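Inga Two-Arm Sorting Cell: Demo Unit and Open Day Notes

Home > Equipment > Tabletop Automation > Inga

Product: Inga two-arm cell
Maker: Movetti
Where to see it: Zostora showroom, Stolton
Next open day: August, doors at 10

I've been putting off writing this page until I'd spent some proper time with the Inga, and our last open day in Stolton gave me the excuse. I stood next to it for most of the morning with a coffee in one hand, answering questions and butting in on other people's, so this is part product page and part what I can remember of the day. (The full spec sheet is available from the front desk, or just email us and ask.)

The Inga is a benchtop cell with two small arms on a shared front rail, facing a flat work surface. You can run one arm by itself, but most people who come in want to see both going, and I don't blame them! The idea is that you get to try out two-handed jobs on a bench before you spend serious money on anything bigger. We've had packaging people look at it, a couple of school labs, and one very patient gentleman who wanted to know if it could sort his fishing tackle. I told him to bring some along next time.

For the demo we use toy bricks. They're cheap, everybody knows what they feel like in the hand, and visitors can mess up the layout themselves and then watch the arms deal with it. The job is sorting into bins, and you can set the rules however you like: by color, by size, or just "get everything off the table." Kids go straight for the pile-it-all-in-a-heap approach, and I have to say that's the one I like watching too.

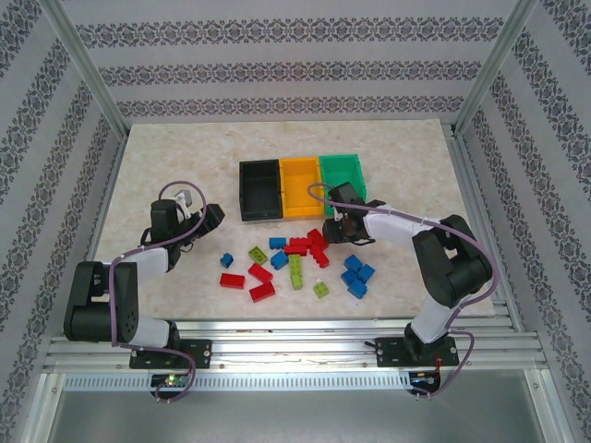 Inga demo cell with the bins still empty and the red, blue and green bricks spread over the table.

Heaps are harder than they look, by the way. A brick lying off by itself is an easy pick. Push a bunch of them together and the gripper has to find a gap for its fingers, and sometimes the better move is to nudge the pile first and come back for a second try. We ran 9 rounds before lunch and I enjoyed the messy ones most. One visitor kept stacking bricks upright to see which arm would go for them, and she stayed long enough that I found her a chair.

A few things people asked me over and over:

How loud is it? Quiet enough to talk over without raising your voice. You hear the servos whir, and you hear bricks landing in the bins, and the bricks are louder.

How much can it lift? Bricks, small parts, light packaging, that sort of thing. If your part is heavy or slippery, bring one in and we'll try it on the spot.

Can I get my hands in there while it's running? Please don't. We pause the arms whenever somebody wants to move the bricks around, and you should do the same at home.

Do I need to know how to program? Not for the basic sorting jobs. For anything of your own you'll want somebody on the team who's comfortable with a bit of code, and we run a beginner session in the showroom that covers the first steps.

Price for the two-arm cell is $3,000, with the rail included. Bins and bricks are extra, though if you've got children you probably own the bricks already. Delivery takes up to 9 weeks, and we'll set it up and run through the first job with you if you're close to Stolton.

If you'd like to come to the August open day, call the showroom and we'll put you down for a slot at the table. Parking is around the back, and the coffee is free.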